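Tukeck Workstation Refurbishment Guide
Section 4: Opening the tower and preparing the processor socket 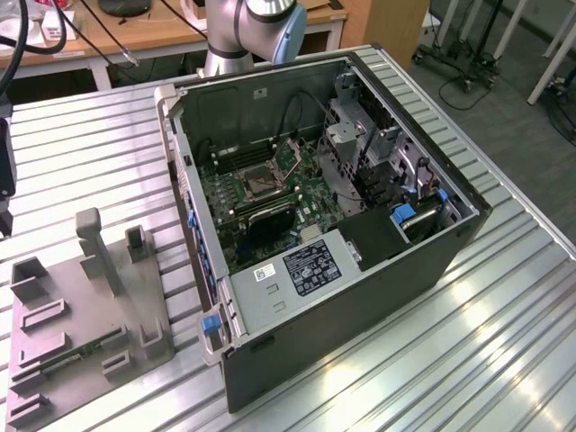 Figure 4.1. Tower on its side, side panel removed, processor socket open.

4.1 Scope

This section covers the work between receiving a tower at the bench and fitting the replacement processor. It applies to full-size towers with tool-free drive and expansion-slot fittings. Small desktop cases are covered in Section 6. Fitting the heatsink and fan is covered in Section 5.

Allow 70 minutes for a first attempt. Read the whole section before starting.

4.2 Items required

Cross-head screwdriver, size 2
Wrist strap with clip lead
Plastic spudger or similar flat tool
Lint-free wipes
Isopropyl alcohol
Soft brush, natural bristle
Florine parts tray, or any tray with separate lidded sections
Socket cover, if one was supplied with the replacement board or processor
Job sheet

4.3 Before opening the case

1. Shut down the operating system. Do not use sleep or hibernate.
2. Switch off at the wall and remove the mains lead from the power supply.
3. Press and hold the power button for ten seconds.
4. Remove all external leads, including network and audio. Label any lead that is to go back to the customer.
5. Write the serial number on the job sheet. Take it from the case label. The number shown on the start-up screen may belong to an earlier board.

CAUTION: Never open the power supply unit. It contains no parts that can be repaired at the bench, and its capacitors can hold a dangerous charge after the mains lead has been removed.

4.4 Positioning the tower

1. Clear enough of the worktable for the tower and the parts tray.
2. Lay the tower down with the removable side panel facing upwards.
3. Check that the case does not rock. On a ridged or corrugated surface, turn the case until it rests evenly, or place a Shim bench mat beneath it.
4. Put on the wrist strap and clip the lead to bare metal on the chassis. Painted surfaces do not give a reliable contact.

NOTE: A bare metal table conducts. Do not place a loose motherboard directly on it, and do not apply power to an open machine while it is standing on one.

4.5 Removing the side panel

1. Release the panel latch or remove the rear thumbscrews, depending on the model.
2. Slide the panel towards the rear by the width of a finger.
3. Lift the panel clear and stand it on edge, away from the work.
4. Place any screws in the first section of the tray.

If the panel will not slide, check for a key lock or an intrusion switch bracket. Do not lever the panel from the corner. The lip bends easily and will not seat again.

4.6 Identifying the touch points

On the tower in Figure 4.1 the blue plastic parts include the retention clips for the expansion slots, a release latch at the end of the chassis and a latch beside the drive cage. Find these before moving anything. Leave any latch closed if it is not named in the step being carried out.

The power supply can be left in position for all work in this section. Copy the details from its label to the job sheet now, while the label is easy to read.

4.7 Cables

1. Trace each cable to both ends before disconnecting it.
2. Disconnect only those that cross the socket or the memory slots.
3. Pull on the connector body. Do not pull on the wires.
4. Move the remaining cables to the side of the case and hold them with a reusable tie.

CAUTION: Bundles running along the inner wall can be trapped by the side panel on reassembly. Press them flat against the wall and check them again at step 4.11.

4.8 Air ducts and memory covers

Some towers have plastic ducts or covers near the drive cage or over the memory slots. They direct air and must go back in their original positions.

1. Note which way round each cover is fitted.
2. Release the clips, one end at a time.
3. Lift the cover straight up.
4. If memory modules are fitted, open the catches at the ends of each slot and remove the modules. Keep them in slot order.

Small finned heatsinks fixed to the board are to be left alone. They are held by adhesive or sprung pins and can pull away from the chip if used as a handhold.

4.9 Opening the processor socket

1. Remove the main heatsink and fan. Refer to Section 5, steps in reverse.
2. Wipe the old thermal compound from the top of the processor before opening the socket.
3. Press the socket lever down and outwards, then let it rise slowly.
4. Swing the metal retention frame fully open.
5. Lift the processor straight up by its edges and place it in a lidded tray section.

CAUTION: The contact area is now exposed. Do not touch it, wipe it or blow across it. Do not pass screws or tools over it. If work stops for any reason, fit the socket cover.

4.10 Inspection and cleaning

1. Look across the contact area from two directions under a bright light. A damaged contact reflects differently from those next to it.
2. If any contact is bent or missing, stop and mark the job sheet "board, socket". Do not attempt to straighten it.
3. Fit the socket cover before using the brush anywhere in the case.
4. Brush dust away from the board towards the open side of the case. Hold fan blades still while cleaning them.
5. Check each empty memory slot for dust or broken catches.
6. Inspect the capacitors for swelling or residue.

NOTE: Compressed air may be used on the drive cage and its perforated panels only. Keep the nozzle well away from the socket.

4.11 Checks before fitting the processor

Replacement processor matches the type on the job sheet
Retention frame moves freely
No loose screws in the case or beneath the board
All cables clear of the socket
Power supply details recorded
Wrist strap still connected

Continue to Section 5 if all checks are met. If the tower is to be left overnight, close the retention frame over the socket cover, refit the side panel and attach the job sheet to the outside.

4.12 Spare parts

Slot clips and drive cage latches can be ordered from the Darkden parts list under heading 81. Quote the case model with the order. Clips from other cases may fit the opening but do not hold the card bracket at the correct height.

Tukeck Workstation Refurbishment Guide, revised 2024-02-14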